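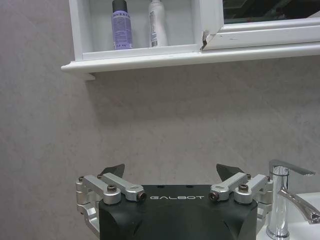 Chapter 7
Whereabouts Rules and Out-of-Competition Testing

Learning objectives

After studying this chapter, you should be able to:
Explain why sports bodies test athletes outside of events.
Describe the information an athlete must file and the deadlines that apply.
Tell the difference between a filing failure and a missed test.
Discuss the balance between effective testing and an athlete's private life.

Key terms: registered pool, whereabouts filing, daily time slot, filing failure, missed test, results management

Opening case: The Gradberg Open squad

Bongani Joubert was a middle-distance runner with the Gradberg athletics squad when he was placed in his federation's registered pool. The letter telling him so was two pages long. It asked him to state, for each day of the coming quarter, where he would sleep, where he would train, and one hour during which he could be found at a named address. He filed on time. In January his training group moved to higher ground for a camp, and the move was brought forward by a day. Joubert changed his travel booking but did not change his filing. A doping control officer went to the address he had given, waited for the full hour, and left without a sample.

The federation recorded an apparent missed test and wrote to Joubert, who had a fixed period in which to reply. His coach, Khanyisile Mofokeng, sent a statement confirming that the change of plan had been made by the squad and that the athlete had been at the camp throughout. The case officer, Marthinus Modise, accepted that the statement was true. He also found that it made no difference. The duty to keep the filing correct rested with the athlete, and a phone message sent before departure would have met it. The missed test was confirmed on 2023-02-09.

Joubert asked for an administrative review, which was carried out by Folasade Ezeani, who had taken no part in the first decision. She upheld it. No ban followed, as a single missed test does not amount to a violation under the rules that applied to him. The record remained on his file, however, and he raced the rest of the season knowing that further failures within the set period could end his career for some time.

7.1 Why test outside of competition?

Testing at events has a clear weakness: everyone knows when it will happen. Some banned substances leave the body within days, while their effect on strength or recovery lasts much longer. An athlete who is tested only on race day may therefore gain from a substance that can no longer be found. Testing without notice is meant to close this gap, and it can work only if officers know where athletes are.

The burden this creates is not shared equally. Athletes in large national programs often have staff who remind them of deadlines. Those who train alone, or who travel at short notice for work, carry the whole task themselves. Razia Satti studied 183 athletes in the Vorach regional program and found that 42 had received at least one warning letter. Of these, 30 said that a late change of travel was the main cause. Satti is careful to note that the athletes were reporting on their own conduct — a point to which we return in Section 7.4.

7.2 Two kinds of failure

A filing failure occurs when the information is late, incomplete, or too vague to be used. An entry such as "training, Adams Park" may fall into this group if the park has several gates and no further detail is given. A missed test occurs when the filing is clear but the athlete is not available at the stated place during the stated hour. Both kinds are counted together in most rule books, and both are open to review.

Before reading on, consider how the Joubert case would have been classed if he had entered the name of the training camp but left out its street address.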